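Chapter 7
When the Arm Doesn't Stop

In October, at the Birnell bench, an arm was told to halt and kept going for 33 more millimeters. The tray survived. A bottle of eye drops did not, and neither did the schedule. Serena Bassi's incident log gives the whole affair one line: "Stop pressed. Arm had other plans." 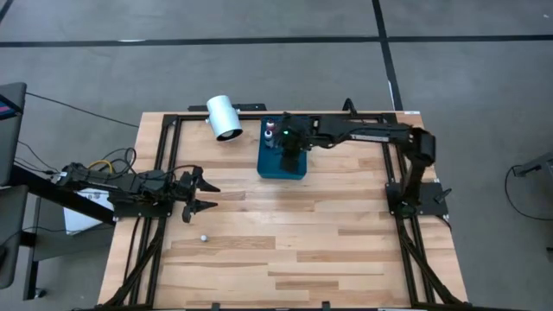 Figure 7.1 Two-arm bench with teal tray.

7.1 What a Stop Is

A stop button sends a request. Somebody has to answer it, and at Birnell the answering was left to a program already busy with small bottles and open grippers.

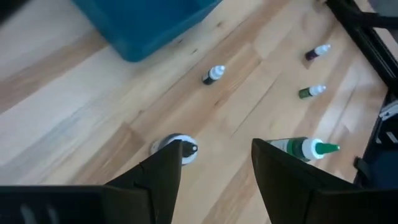 7.2 Reading the Log

Entry 329 shows the request arriving on time and waiting politely in line. You will meet this line again in the exercises. 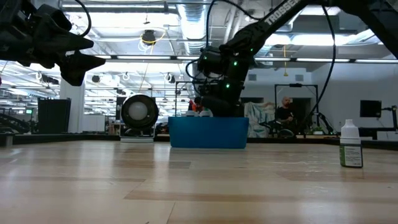 7.3 The Fix, and the Fix to the Fix

The first repair moved the stop to the front of the line. It also dropped whatever the gripper was holding. 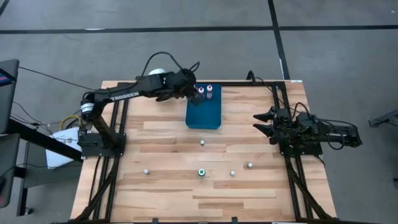 A held bottle has to go somewhere, and the second repair kept the fingers as they were while the joints braked. That one took 15 tries.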